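A small food fair in Drivholm prepares for its second summer

The founder of the Wundel Food Fair asked me to keep her name out of this article. She said the cooks should have the attention. We met on a Sunday morning in her kitchen, where she was already cutting onions for the day.

The fair takes place each June on Gresach Street in Drivholm. It brings together families who cook at home and sell small portions of the food they grew up with. Last year was the first edition, and 3,000 people came.

"I had prepared myself for a quiet afternoon," she told me. "By two o'clock the dumplings were finished, and the soup was finished, and people were still standing in the line with their bowls."

The idea came from her grandfather, who was a baker in a village and later washed dishes in a hotel for many years. He never had his own shop in this country. On his free days he baked flat bread with caraway and carried it to the neighbors.

"He did not speak the language well, so the bread was his way to say good morning," she said. "When he died, people I had never met came to our door and asked for the recipe. I did not have it. He never wrote it down."
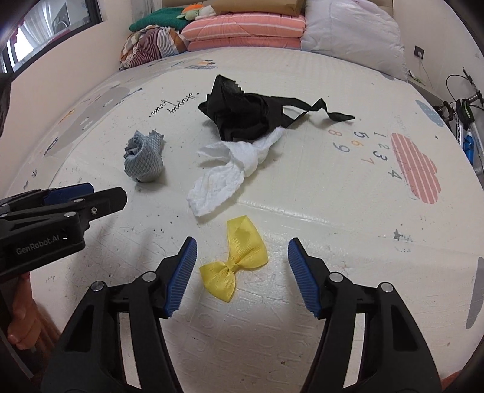
A small yellow ribbon bow on a white padded play mat.

She needed two winters to bake something close to it. It is still not the same, in her opinion, because his oven was older and he used a flour that is no longer sold here. She will sell it this year anyway, at the first table on the left side of the street.

This summer there will be 20 tables. Each family pays a small fee and keeps everything it earns. The Kaplan bakery, on the corner of the same street, lets the cooks use its ovens from four in the morning.

I asked her what was the most difficult part. She answered very quickly that it was the permits.

"To cook for a hundred people, this I can do. To fill in the form for the hand washing station, I had to call the office five times. The lady there knows my voice now."

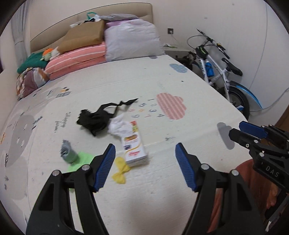
White box with yellow and orange graphics, and a crumpled yellow cloth.

Some cooks wanted the fair to become bigger and move to the park. She is against it. In the park, she explained, the tables would stand far from each other, and the cooks could not borrow salt or a ladle from the next table.

Before I left, she gave me a piece of the bread in a napkin and told me to eat it with butter, while it was still warm. The fair opens at eleven, and visitors are asked to bring their own bowl.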